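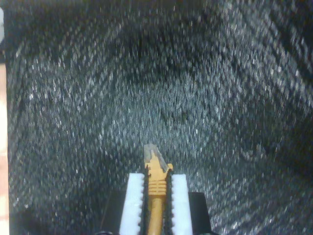
Yellow Ethernet patch cable, connector end up.

Stuvis 14 Travel Pack
Color: slate or moss
Weight: 505 g, empty

We carried the first version of this pack across two continents on one long trip, night buses and ferries and all, and came home with four notebook pages of things we wanted to change. The Stuvis 14 is what came of those pages, and we're so happy with it!

It holds 14 liters, which sounds tiny until you've tried to fit a bigger bag between your knees on a minibus for nine hours. It's meant to be the bag that stays with you while the large one goes on the roof or in the hold: passport, sweater, snacks, water, a book, a change of clothes in case the large one ends up in a different city. (Ours did. Twice.)

The main compartment opens down three sides, so you can lay it flat on a hostel bunk and see everything at once. There's a sleeve against the back for a small laptop, and above it a zip pocket sized for a passport and a folded stack of boarding passes. The side pockets stretch enough for a liter bottle each, and they hold on to it when you bend over to tie your shoes — the old ones really didn't.

Our favorite change is the front pocket. Aaliyah MacDonald, who sews all our samples, moved the zipper from the top to the side, and now you can swing the bag around on one strap and get at your tickets without taking it off. On a crowded platform with a train coming in, that feels wonderful.

Straps and back
The shoulder straps are wider than on the Strachan daypack and a little softer at the edge. The chest strap slides up and down and comes off completely if you don't like one. The back panel is thin foam, fine for a day of walking around a city or a half-day hike. For longer hikes with real weight, take a look at the Lakden, which has a hip belt.

Rain
The fabric will shrug off a shower. In a proper downpour you'll want the cover, which lives in its own pocket underneath and is included. Dry the cover before you put it away or it gets musty, especially somewhere humid.

Will it fit under the seat?
Packed normally, it has gone under the seat on every flight we've taken with it. Airline limits do change, so check yours before you leave.

Washing
Cold water, mild soap, by hand. Hang it upside down with all the zippers open. Adalberto Moura in our repair shop replaces buckles and zipper pulls at no charge for the life of the bag, and he's quick.

Price: $188
Moss is back in stock in July.
Goes well with: Ikent packing cubes, small set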